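Flandham Shared Studios: Frequently Asked Questions

Last updated 09/01/2018

Answers to the questions we get most often from new and current members. If yours is not covered, ask Nisreen Rizk at the front office or leave a note in the office mailbox.

MEMBERSHIP

Who can rent a desk?
Anyone over 18 who works on their own or in a small team. Most members are illustrators, bookkeepers, translators and people who sew or repair things. We do not rent to businesses that need a shop counter or walk-in customers.

How much does it cost?
A full-time desk is $50 a week. Part-time members pay by the day, and the current day rate is posted at the office. Both include heat, internet, use of the kitchen and one set of drawers.

Is there a deposit?
Yes, $50, paid when you pick up your key. You get it back after you return the key and your drawers have been checked.

How much notice do I need to give if I leave?
Four weeks, in writing. Email is fine. If you paid past your last day, Samer Hamdan will send the balance by check.

Can I pause my membership?
Full-time members can pause once a year. Many people do this in August. You can leave your things in your drawers while you are away, but your desk may be used by a day member.

DRAWERS AND STORAGE

What kind of storage do I get?
Each member has the use of a gray cabinet with drawers. Please do not swap cabinets with another member without telling the office, as the list is used when deposits are returned.

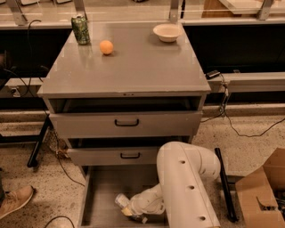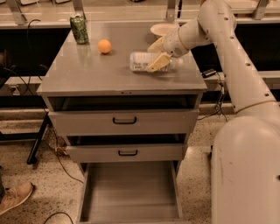
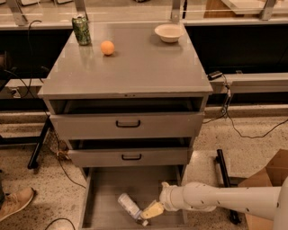
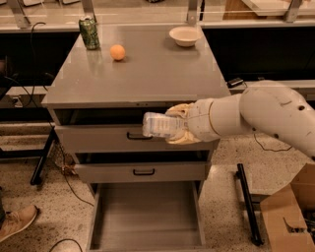
Gray drawer cabinet with a can, an orange ball and a white bowl on top.

What can I keep in the drawers?
Paper, tools, supplies and personal items. Do not store paint thinner, fuel, open food or anything alive. Dry snacks in a closed container are fine.

Can I leave things on top of the cabinet?
Yes, as long as nothing hangs over the edge. Wipe up spills the same day. Do not use tape or stickers on the top, and put a board down before you cut anything.

A drawer is stuck. What should I do?
Take out the heavy items if you can reach them and try again. If it still will not move, tell the office. Please do not pull on it with a pry bar. We have lost two drawer fronts that way.

Can I bring my own furniture?
A chair and a desk lamp, yes. Shelves and larger pieces need approval from Tala Tannous, who keeps the floor plan.

BUILDING AND HOURS

When is the building open?
Members with a key can come in at any hour. The office is staffed in the mornings only.

Can I bring guests?
Up to 2 at a time. Guests sign in at the door and leave when you do. Meetings longer than an hour should be held in the Grovach Room, which you book on the sheet beside the door.

Where do I park?
Use the lot on the Plorthorpe side. The spaces facing the loading door are for deliveries and you may be towed.

Can I have packages sent here?
Yes. Put your name and desk number on the label. Packages are held in the office for two weeks and then returned to the sender.

What about noise?
Sewing machines and hand tools are fine during the day. Power tools may be used only in the back workshop. Take phone calls in the hallway or the Grovach Room.

Who do I call if the heat goes out or a pipe leaks?
Call Widad Chidiac. Her number is on the card inside the front door.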